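Drap-housse à carreaux qui remonte aux angles sur un matelas épais

Forum Entraide maison > Chambre > Linge de lit

Posté par Killia_29
Statut : résolu

Bonjour,

J'ai un matelas Halonen en 160 x 200, mesuré à 161 cm de large au mètre ruban, ce qui reste dans la tolérance du fabricant. Épaisseur 27 cm, surmatelas compris. J'utilise un drap-housse en coton à petits carreaux vichy gris et blanc, marque Skedine, bonnet annoncé de 30 cm. Sur le papier, tout est compatible.

Dans les faits, le drap tient deux nuits. Ensuite un des angles côté pied remonte et laisse apparaître le blanc du matelas sur toute la longueur du bord. Les carreaux rendent le défaut très lisible : dès que le tissu est tiré de travers, les lignes ondulent.

Ce que j'ai déjà essayé :
– lavage à 40 °C, essorage à 800 tours, séchage à l'air libre ;
– rotation du drap d'un demi-tour ;
– épingles de sûreté (déconseillé, le coton s'est déchiré sur 5 mm).

Autre point, peut-être lié. Le lit me sert de plan de travail quand je trie des cartons ou des vêtements, et je m'assieds toujours du même côté. Est-ce que cela suffit à déplacer un drap-housse ? Faut-il prendre un bonnet plus profond, des tendeurs, ou changer de tissage ?

Merci d'avance.

3 réponses

Uriel Figueroa
Réponse retenue par l'auteur

Le bonnet de 30 cm est insuffisant pour un matelas de 27 cm. La règle courante consiste à ajouter au moins 5 cm à l'épaisseur réelle, pour que l'élastique passe franchement sous le matelas. Il vous reste 3 cm avant retrait. Un coton non prérétréci perd facilement quelques pour cent au premier lavage, et la marge disparaît.

Vérification à faire avant tout achat. Retirez le drap, retournez-le, pliez un angle à plat et mesurez la couture verticale du bonnet, du pli supérieur jusqu'à l'élastique. Notez les quatre valeurs, elles diffèrent souvent d'un angle à l'autre. Si l'une d'elles passe sous 29 cm, le drap est à réserver à un matelas plus mince.

Mesurez aussi l'élastique. Sur les modèles d'entrée de gamme il n'est posé qu'aux quatre coins. Un élastique sur tout le pourtour répartit la tension et supporte beaucoup mieux les charges latérales.

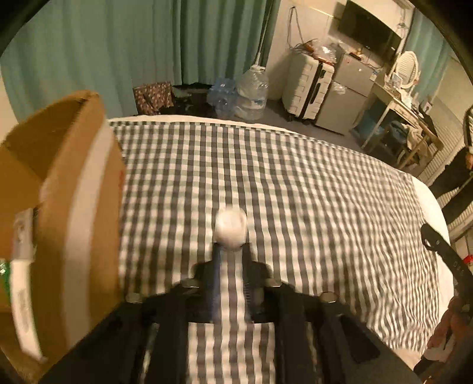

Pour la pose, commencez par un angle de la tête, puis l'angle opposé en diagonale au pied, et terminez par les deux restants. Avec un motif à carreaux, servez-vous des lignes comme repère : la première rangée complète doit suivre l'arête du matelas sur toute la longueur. Si elle s'en écarte au milieu, le drap est posé en biais et il se déplacera de toute façon, quel que soit le bonnet.

Concernant le tri sur le lit : oui, cela joue. Un carton que l'on fait glisser entraîne le tissu avec lui, surtout s'il porte du ruban adhésif sur le dessous ou une étiquette dont un coin se décolle. Soulevez-le au lieu de le pousser, ou étalez une couverture avant de commencer. Les cartons qui ont voyagé laissent en outre une poussière grise qui marque les carreaux blancs. Un rabat rigide peut aussi accrocher un fil sur un coton usé.

Si vous voulez conserver ce drap, les tendeurs croisés sous le matelas donnent un résultat correct. J'utilise les Dranier, un jeu de sangles en X avec pinces métalliques à mâchoires caoutchoutées. Les pinces en plastique lâchent plus vite. Réglez la sangle de façon à pouvoir encore glisser une main dessous ; plus serré, vous déformez les angles du surmatelas.

– – –

lino_b

Pareil chez moi, j'ai mis un drap plus grand et c'est réglé. 180 x 200 sur un matelas de 160, ça se rentre dessous.

– – –

Maryvonne T.

Je ne suis pas d'accord avec la réponse précédente. Un drap-housse de 180 sur un matelas de 160 laisse 20 cm de tissu en trop dans la largeur. Il fait des plis, et les plis se sentent. Cela se fait avec un drap plat, dont on borde les côtés, mais pas avec un drap à élastique.

Je complète Uriel sur deux points.

Le surmatelas d'abord. S'il n'est pas fixé au matelas, il glisse et emporte le drap. Quatre élastiques d'angle suffisent, à condition qu'ils soient encore tendus. Sur le mien ils étaient morts après trois ans. Je les ai recousus avec de l'élastique plat de 20 mm.

Le séchage ensuite. Laissez le drap à plat ou sur deux fils écartés, sans pince sur l'élastique. Les pinces créent des zones détendues, toujours aux mêmes endroits, et ce sont ces angles-là qui remontent. Laissez reposer le coton jusqu'à 48 heures avant de le remettre si la pièce est humide.

– – –

Commentaire de Killia_29

Mesures faites. Trois angles à 29,5 cm, le quatrième à 28 cm. C'est bien celui qui remonte. L'élastique n'est posé qu'aux coins.

J'ai commandé un bonnet de 35 cm avec élastique sur le pourtour. En attendant, tendeurs au pied uniquement. Le drap tient depuis une semaine, avec un léger décalage des carreaux côté fenêtre que je corrige le matin.

Commentaire de Uriel Figueroa

Lavez le nouveau une première fois avant de le poser, puis remesurez les quatre angles. Sous 32 cm, renvoyez-le si le vendeur l'accepte.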